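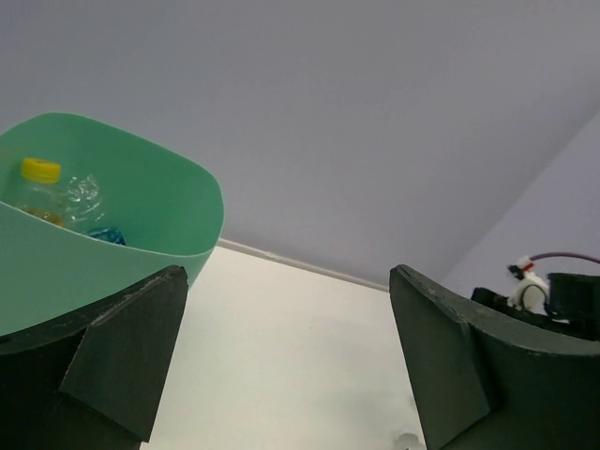 Bottle and Can Returns at Shehu Court - Frequently Asked Questions
Updated in March by Sekar Tuhumury

Shehu Court collects empties on every floor, and this page answers the questions that come up at the office most often. Each floor has a bin by the stairwell door, and the full bins go down to the sorting room on the ground level. Please empty bottles before you drop them in. A crumpled clear bottle with the yellow cap still on and a little orange-brown liquid left at the end, like the one in the green bin, has to be opened and poured out by whoever sorts that batch.

Which containers can I put in the bins?

Clear and colored plastic drink bottles, aluminum cans, and plastic jugs up to one gallon. Milk jugs are fine if they have been rinsed. Glass goes in the gray cart behind the building, not in the floor bins.

Do I need to rinse everything?

Water bottles, no. Anything that held juice, tea, soda, milk or a sports drink should get a quick rinse. Half an inch of water and a shake will do it. In summer the sorting room gets ants, and the source is nearly always juice.

Caps on or caps off?

On, once the bottle is empty. Loose caps fall through the sorting table and end up on the floor. If you have a cap with no bottle, put it in the trash.

Can I crush my bottles?

Yes. Squeeze the air out first, then screw the cap back on so the bottle stays flat. Please leave cans uncrushed. The deposit machine at Vitside reads the code on the side of the can and rejects the ones it can't read.

Do I have to peel off the labels?

No. Leave them on. Bottles with no label can't be redeemed and go in with the general plastics.

What about bags?

Don't leave empties in tied plastic bags. Tip them into the bin and take the bag home, or use the film drop at the grocery store. Paper bags can go in the paper cart.

What happens if the bin on my floor is full?

Use the one on the next floor up or down, or carry your bottles to the sorting room yourself. It is open from 7 a.m. to 8 p.m. Don't stack things on the floor next to the bin - the hallway has to stay clear for the fire inspection.

I dropped something in by mistake. Can I get it back?

If the bin is still on your floor, take a look. After that, call the office at extension 733 and tell us your floor and what is missing. We have found keys, a retainer case and one hearing aid. Once a load has gone to Vitside there is nothing we can do.

Where does the deposit money go?

Into the courtyard fund. Last year it paid for the new hose reel and 16 tomato cages. The balance is posted in the mail room at the end of every month.

Can I keep my own deposits?

Of course. The bins are for people who would like to skip the trip. Please don't take bottles out of the bins to redeem them yourself.

How do I clean a bin that smells?

Hot water and dish soap, then leave it upside down on the rack to drain. Baking soda helps if the smell is from milk. Please don't use bleach. There is a long-handled brush on the hook inside the sorting room door, and it belongs there.

Can I get a small bin for my apartment?

We have a few Okico tubs left in storage, and they are free to residents. They hold 20 regular bottles, fewer if you don't squeeze them. Ask at the office. One per apartment, and please return it when you move out.

I'm having a party. Can I borrow extra bins?

Yes, up to three, with two days' notice. Bring them back empty and rinsed by noon the next day.

Are medicine bottles, motor oil jugs or paint containers accepted?

No. Pill bottles go in the trash with the name scratched out. Oil and paint containers have to go to the county drop-off, even if they look empty.

Who do I talk to about a broken or missing bin?

Man-sik Cheon handles the bins and the sorting room. Leave a note in mailbox 39 with your floor number. Replacements usually take a week or so.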